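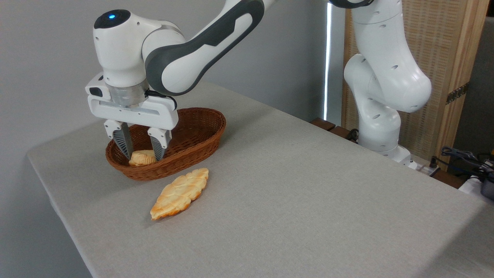 Bread basket

A bread basket is a shallow container in which bread, rolls or small pastries are brought to the table. It is commonly woven from wicker, rattan or straw, but baskets of wire, wood and silver are also known. The same name is used in some restaurants for the bread itself, which is served before the meal.

Materials and weaving

Wicker is a way of weaving and is not the name of one plant. The most common material in Europe is willow. The rods are cut in winter, sorted by length and then dried. Rods that are boiled with the bark on and peeled afterward take a reddish-brown color, known in the trade as buff. Rods that are peeled in spring without boiling stay almost white.

An oval basket is considered more difficult than a round one. The base is made on sticks of two lengths, and the weaver must correct the twist which the oval form tends to take. In the workshop of Charito Enriquez in Branditham, an oval bread basket of the usual size is made with 50 side stakes and around 200 weaving rods. The pattern is called Mirnance there, after the street where the workshop was first opened.

Use at the table

The basket is often lined with a cloth napkin. The cloth keeps crumbs from falling through the weave, and it can be folded over warm rolls. Sweet pastries with a sticky surface are usually placed on paper, as sugar is hard to remove from between the rods.

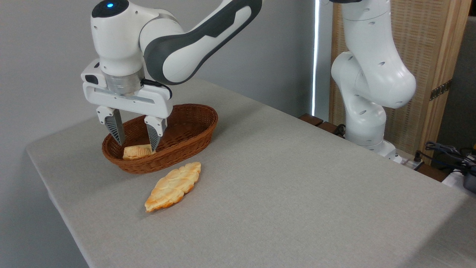 Can a wicker bread basket be washed in water?

A short rinse in cool water does no harm to unpainted willow, but the basket should not be left to soak, and it must dry in open air away from a heater. For daily cleaning a dry brush is sufficient.

Collections

The basket museum in Branditham holds 142 bread baskets – the oldest are of straw bound with bramble. Its catalog was prepared by Hanne Arnardóttir and is divided by form of base, with a separate chapter for baskets with handles. The museum is open from March until the end of the fall.

See also

Basket weaving
Proofing basket
Table setting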